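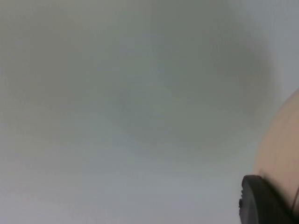
Figure 6.1 Gripper housing and fingertip close to a plain gray surface, from the wrist camera.

Chapter 6
Hands for Your Arm

By now you have an arm that goes where you send it. The joints are tuned, the base is bolted down, and if you did the exercises in Chapter 5 you can park the wrist over a pencil mark and bring it back to the same mark all afternoon. That is a real achievement! Plenty of home builds stop there, and their owners are perfectly happy. But an arm that can touch the world and do something to it is a lot more fun, and this chapter is where yours gets its fingers.

We will build a two-finger parallel gripper, mount it, run its cable, and put it to work on a job that sounds easy and keeps people up past midnight: reaching into a bowl. Seraina Kälin taught this build for three winters at the Padetti shared workshop, and most of the order we follow is hers. She started every group with the bowl. Blocks came later.
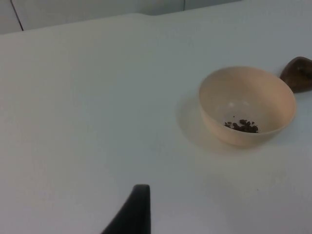 Small, crumbly stuff is a wonderful teacher. A wooden block forgives a finger that comes in a little high or a little crooked, and it will even square itself up between the tips for you. Granules do none of that. Look at how the dark brown ones lie in a low pile on the bottom of the bowl, well down inside the rim, with a speck or two off on their own. To get at a pile like that your finger has to clear the rim, go down inside a curved wall, and stop short of the bottom, and the curve means the safe depth changes with every bit you move sideways. Keep that in mind when you file your fingertips in Section 6.2 — a tip that looks nice and slim on the bench can still be too wide for the place it has to go.

You will need the wrist plate from Chapter 4, one gripper kit (the Ilero and the Siqueira both fit the hole pattern), a cable long enough to leave a generous loop at the wrist, and a round bowl you don't mind scratching. Set aside a Friday evening for the mechanical work and another evening for the wiring. Please don't try to do both in one go. Tired hands strip small screws.

Before you power anything, move the wrist by hand through its whole range and watch the cable. It should swing freely and never pull tight at the connector. If it snags, take it off and route it again now, while that costs you five minutes. 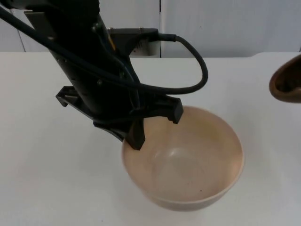 Figure 6.2 Left finger just inside the rim of an empty bowl. Note the wide loop of cable at the wrist.

6.1 Mounting the gripper

Lay the wrist plate face up and find the side with the 3 mm holes. Start all the screws by hand and leave them loose until the housing sits flat across the end of the arm.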